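5 January 2024 - teleop notes, sim bench

Back at it after the break, and I'd forgotten how much my wrist hates the hand controller. Started with the usual ten minutes of flailing until my thumb remembered which way is "down" when the arm is turned sideways. I keep asking for a setting that flips it. Everaldo keeps telling me there is one and that it's in the menu I never open. (Found it. He's right. Second tab, under "frame.")

Plan for the day was more demos for the Tundis set, all by remote control, all in the simulator. We had 142 usable ones before the holidays and I wanted a good chunk more before Mirela kicks off the next training run. Got 16 done by lunch and threw away the ones where I bumped the table. Hard to feel a bump in sim! There's no buzz in the controller, so all I get is the arm stalling and the contact number going red, and by then I've already leaned on it for half a second and the recording has that lean baked in.

Also changed how I start. Last August we all began from the same home pose and the policy got very good at that one pose and hopeless everywhere else. So now I nudge the arm somewhere odd first, hit record, and only then go for the approach. Slower, but I like what it does to the spread of the paths.

The thing that slowed me down most was working from the wrist view alone. I turned the overhead window off on purpose, so I'd only be using what the policy gets, and wow, it is a different job. Most of what I had on screen was black gripper, with a strip of wood grain down the right side to steer by. I ended up reading my drift off the grain lines, and I caught myself making tiny left-right wiggles just to work out how far over I was.

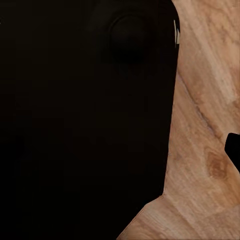

Negin thinks the wiggles should stay in. Her point is that if a person needs to look around before committing, the policy probably does too, and if we trim them out we're teaching it to be sure of itself with no grounds for it. She'd only cut the long pauses, where I've stopped to think and the arm just hangs there.

I'm half sold. My worry is that it'll copy the wiggle and never get to the reaching part, which is what happened with the Villanueva batch. Agreed to split it: same start poses, one set with wiggles and one as straight as I can manage, trained separately.

Other bits:

Episode 1311 has a bad timestamp near the end. Don't use it until I've looked.

Gripper close speed is back to the old value. The fast one felt great and made every grasp look like a slap.

Odair wants the wrist view moved out a little. Fine by me, but not halfway through a set please - after the split runs are in.

Next: straight set first, while my hand is fresh, then the wiggly ones.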